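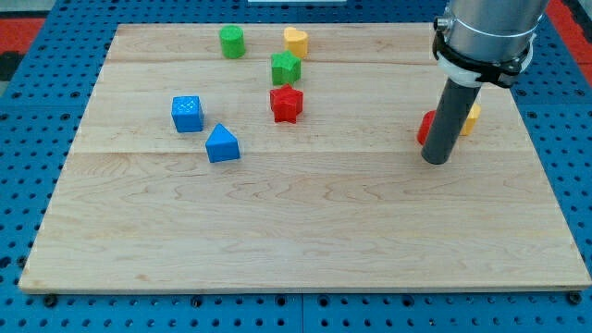
Toy blocks on a light-colored wooden board.

Looking after wooden boards

Wipe crumbs off first, then wash both sides with a damp cloth and a little dish soap. Never soak a board or put it in the dishwasher. Stand it on edge to dry.

For stains, sprinkle coarse salt, rub with half a lemon and leave for 6 minutes before rinsing.

Oil in March and again in the fall. Use food-grade mineral oil, warmed slightly, and rub along the grain. Leave overnight and wipe off the excess. A 500 ml bottle lasts us up to 19 coats. Olive oil goes sticky and smells.

Rough spots: sand lightly with fine paper, wipe, oil again. Check the seams while you're at it. A seam that has opened needs glue and clamps before any more oil goes on.

Tip sent in by Soon-im Ahn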